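Last updated: 5 January 2024
Filed under: Home / Waste and Recycling / Features

What the takeaway leaves behind

A lunch for one produces a small amount of rubbish and a surprising number of sorting decisions. Foil, paper and coated cup board look simple enough, yet each goes a different way once it leaves the table, and each can spoil the others if they travel together.
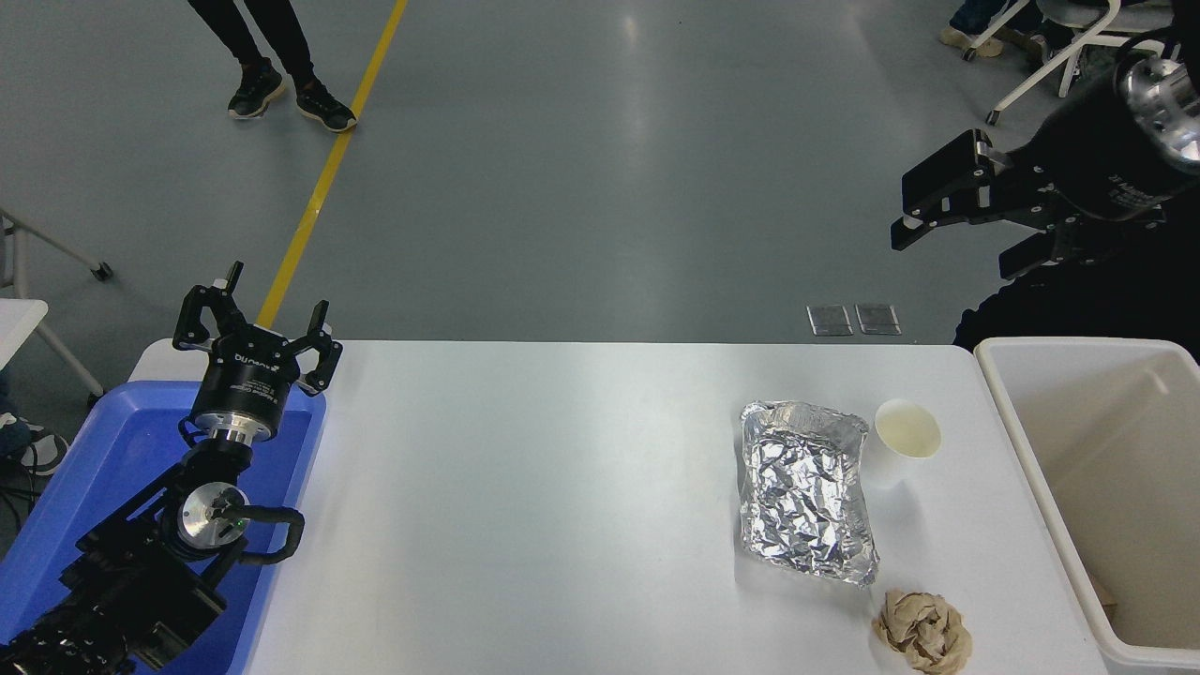 Foil: the scrunch test and what follows

Aluminium foil is worth recovering. It can be melted and rolled again without much loss of quality, and the energy needed is a small part of what it takes to make new metal. The trouble is size. Sorting plants separate aluminium with an eddy current, which throws metal off the end of a conveyor, and small flat pieces often fall through the screens before they get that far.

The usual check is to crush the material in one hand. Foil stays crushed. Metallised plastic film, as used for crisp packets, springs open again and belongs in general waste unless there is a separate collection for it.

A foil parcel should be opened out, emptied, wiped or rinsed, and then pressed into a ball with other clean foil. We keep a ball going in a drawer and put it out when it reaches 8 cm across. Light grease is tolerated by most collections. Cheese, rice and sauce are not.

Cups: drain first, then separate

A white paper cup is rarely only paper. Most have a thin plastic lining on the inside, bonded to the board so that the seam holds and the base does not soften. An ordinary paper mill will not separate the two in the time it allows for pulping, so cups put in with newspapers tend to come out as reject material.

Liquid is the larger problem. A few millimetres of cold tea in the bottom of a cup will wet everything beneath it in the bin, and wet paper loses value quickly. Pour it down the sink before doing anything else. Lids come off and are sorted by the mark moulded into them.

Where cups are collected separately, they should be stacked. The Clovura tube holder, which we tried in a small office kitchen, takes 50 cups in a column and has a drip tray at the foot. The Roline version takes 26 and is easier to lift out when full. Neither is of any use if the cups go in with drink still in them - the tray on both is shallow.

Brown paper: dry or not at all

Plain brown paper, whether a bag or a napkin, seems the easiest item of the lot. It depends on the condition. A clean bag can be flattened and recycled. A napkin normally cannot: the fibres are already short, and it has usually met food. If your council takes food waste with paper in it, put the napkin there. Home composting also works, provided the paper is torn up and balanced with wetter material.

Balled paper should be opened before it goes in any bin. It takes up several times the space and hides whatever was wrapped inside.

Trays and caddies

A shallow plastic tray beside the table is a cheap way to keep the streams apart until someone walks to the bins. Rounded corners wipe clean faster than square ones. The Preda desk caddy has 5 compartments, two more than most lunches need. Bravatano sells a plain one without dividers - this was the one still in use at the end of January last year, the caddy having been moved to the stationery cupboard.

Rules vary by council. Check the local list before buying any container.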